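# The Stavstead Register

The Hotel Rornevon in Stavstead had 134 rooms on its license and 133 on its floor plan. Pylyp Semeniuk found the difference in May, on the second night of a routine audit for the Aneo booking group.

He checked the key cabinet first. It had 134 hooks, each with a key. He checked the corridor on the third floor next. The doors ran from 301 to 311, then from 313 upward. Between 311 and 313 there was a radiator and a framed map of the lake.

Begoña Manzano had managed the front desk for 11 years. She brought him the ledger without being asked.

"Room 312 is occupied," she said.

"By whom?"

"Stasiv. One guest, half board."

The ledger confirmed it. Stasiv had checked in under the previous owners and had not checked out. The account showed 3,538 nights, paid monthly in advance by bank transfer. Breakfast was charged on every one of them. Laundry was charged twice a month. In the first winter there was a single complaint, concerning noise from the elevator, marked as resolved.

Semeniuk measured the corridor with a laser meter. The wall between 311 and 313 was 2 meters long on the corridor side. Inside the two rooms, the partition was the thickness of a normal partition. He repeated the measurement and wrote down the same numbers.

"Who takes up the breakfast?" he asked.

"The night porter leaves a tray by the radiator at six. The morning porter collects it."

"Empty?"

"Usually. Stasiv doesn't eat the melon."

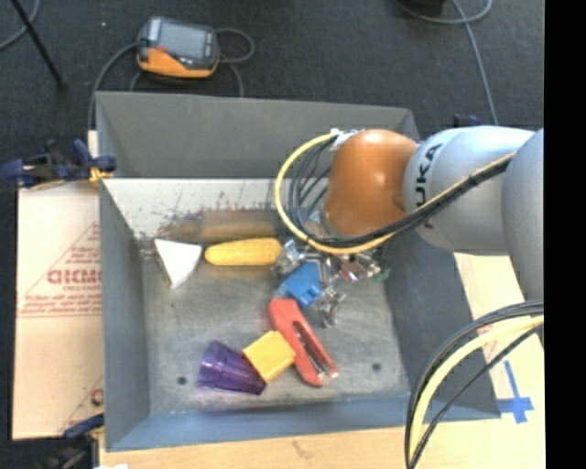 He considered the form. Section four allowed three states for a room: available, occupied, or out of service. A room that was occupied and paid for raised no finding. A missing door was a matter for the fire inspector, whose certificate was valid and listed 134 rooms.

At 5:50 a.m. he sat on the stairs opposite the radiator. The tray arrived at six. He watched it until his phone rang at 6:20, when he looked down to silence it. The call was from the front desk.

"Stasiv has asked if you could sit somewhere else," said Manzano.

Semeniuk took his meter and went down to the lobby. He entered 134 in the room count, initialed the page, and ordered coffee. On the way past the cabinet he looked at hook 312. The key was gone.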